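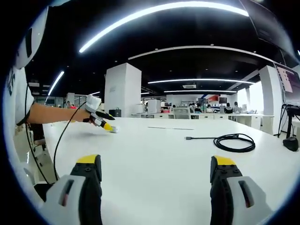

Photo: Joscha Lindemann

Makley Wide Work Table, White

I have read enough pages selling shared work tables to distrust most of them. They all promise a table that will change how your team works. A table holds things up. The useful questions are how much room you get, how it looks after a winter of use, and whether you can stand at one side without bumping into whoever is across from you. We carry the Makley in our Aston showroom and have one in daily use upstairs, so those are the questions this page tries to answer.

Size first. The Makley is wide, and wide is the whole case for it. Two people can work on different things without trading elbows. The price of that is reach. If you are short, or sitting down, the far side may as well be in another room. Eluned Rowlands runs our orders desk and likes the table a good deal more than I do, but she has given up keeping anything she needs on the far half.

The maker calls the finish "stay-bright." I would call it white. It shows coffee, pencil and the gray smear that sleeves leave behind, and a damp cloth takes care of the first two. The smear needs a drop of dish soap. If you don't want to wipe a table down every evening, buy the Gwynne in dark gray and save yourself the trouble.

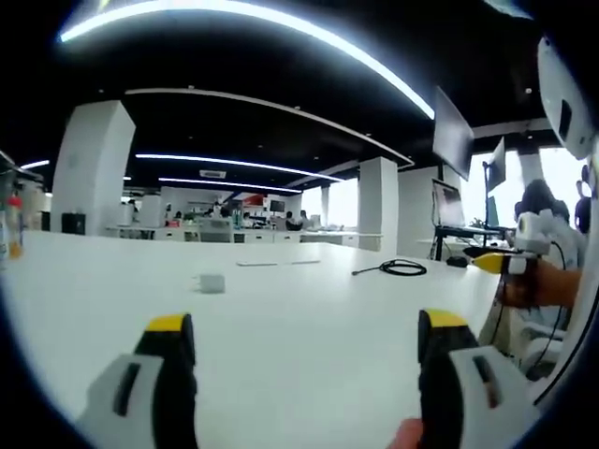 Cables are where I have my biggest complaint. Makley lists cable management as an extra, sold as the Fakivus tray, and for what it costs I expected better than a trough with two clips. It takes slim power leads well enough. Anything thicker ends up back on top, like the coiled black cable lying here with its tail running off to the left, well away from the little white box. On a table this wide a coil like that is easy to live with — on a narrow desk it would drive you up the wall. My advice is to skip the tray for the first month and see if you miss it.

Delivery and returns

Orders placed before noon go on the next truck. The table comes in two cartons, and you want two people for the bigger one. Assembly takes six bolts and a level floor. Makley says no tools are needed, but use a proper wrench anyway, as the key in the box is soft and rounds off.

You have 30 days to send it back. Keep the cartons. We can't collect a bare table, and Joscha has had that argument with customers more than once.

In stock at Aston: 13
Warranty: 6 years on the frame, none on the finish
Fakivus tray: sold separately
Lead time in December: ask before ordering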